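Grellis Clothing and Bedding Room
Progress report to the Henríquez Fund
Prepared by Nélida Aravena, room coordinator
3/27/21

Period covered

This report covers the second half of the grant period. The first half was covered in the report we sent in September. The grant pays for the rent on the sorting room, the laundry contract with Preveten, shelving, and part of the wages of two staff, Hipólito Vergara and Zuzana Šindelář. I have kept to the headings the fund asked for and added a short section at the end on what we would like to change.

Work done

We gave out 2,921 items in this period. That figure counts each garment as one item and each blanket or set of sheets as one item. It leaves out socks and underwear, which we buy new and hand out in packs, and it leaves out anything sent on to the textile recycler.

Most requests still come through the schools and the health clinic. A family or a caseworker fills in the request form with sizes and anything particular that is needed, and Hipólito makes up a bag. We said in the application that a bag would be ready within six working days. For most of the period we met this. We fell behind in the coldest weeks, when requests for coats and blankets came in faster than we could wash and check what was on the shelves. The backlog was cleared before the end of the period.

Children's outerwear was the item most often asked for, followed by bedding for single beds. Adult coats in larger sizes remain hard to find. We have turned down further donations of formal wear, which takes up rail space and is seldom requested.

Sorting

The sorting steps were changed after the first report. Donated bags used to be emptied onto the long table and divided by garment type straight away. Soiled or damaged things were sometimes found only at the folding stage, and by then they had been in with the clean stock. Now each bag is opened on its own, and everything in it is checked before it goes near a shelf. Zuzana wrote the checking sheet. It asks for pockets, zippers, cuffs, elastic and lining to be looked at in that order, and for the hood to be turned out on any jacket that has one.

Jackets take the longest. A zipper has to be run all the way up and down, and a worn cuff can be missed when the sleeve is bunched up. Fleece blankets are quick by comparison. They are shaken out, held up to the window to look for thin places, and folded in thirds. We no longer keep a blanket with a burn mark or a tear longer than a finger.

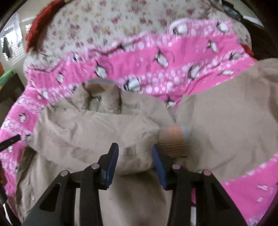 Children's blankets are kept apart from the plain ones. The caseworkers told us that a child who has just moved is often glad to be given a choice, so when a request includes bedding for a child we now put two printed blankets aside and let the family pick one at collection. The other goes back on the shelf. It adds a few minutes to the visit and we intend to keep doing it.

Small repairs are done in the room. Tsutomu Sekiguchi comes in to replace zipper pulls and buttons and to restitch seams. He mended 59 garments in the period, nearly all of them coats and jackets. Full zipper replacements are sent out only when the garment is otherwise in very good condition, as the cost is close to that of a secondhand coat.

Room and equipment

The new shelving was put up along the back wall. It was ordered from Kostard, and one upright arrived bent and had to be exchanged, which delayed the work. The shelves are labeled by size first and garment second, the reverse of the old arrangement. Filling a request for one child used to mean walking to every shelf in the room. It can now be done from one bay.

The dehumidifier listed in the application has not been bought. The landlord repaired the gutter outside the back window and the damp on that side has stopped. We would like to hold the money until after another winter.

Laundry

Preveten collects and returns on the agreed schedule. There were three late returns, all of them reported to us ahead of time. One load of fleece came back matted from too hot a dryer, and the company took it off the bill. Since then, fleece and padded jackets have gone out in a separate bag with a low heat tag.

Laundry is the one budget line that is over. More bedding was donated than we planned for, and bedding is charged by weight. The overspend has been covered from what was left on the shelving line, with the agreement of Serpil Akgül at the fund.

Staffing

Hipólito and Zuzana both remain in post. Zuzana has moved to longer days and fewer of them, at her request, with the same total hours. Cover for absence is thin. When one of them is away the room opens for collections only, and sorting waits.

Changes requested

We ask the fund to agree to two changes for the next period. The first is to move the dehumidifier money to the laundry line if it is still unspent at the end of the coming winter. The second is to raise our target time for filling a request during the winter months, so that the figure we report matches what two people can do when demand is highest. The target for the rest of the year would stay as it is.

The expense sheet and copies of the laundry invoices are attached. The blank checking sheet is attached as well, as Serpil asked to see it. The lease on the room comes up for renewal before the next report is due, and I will send the new terms as soon as the landlord provides them.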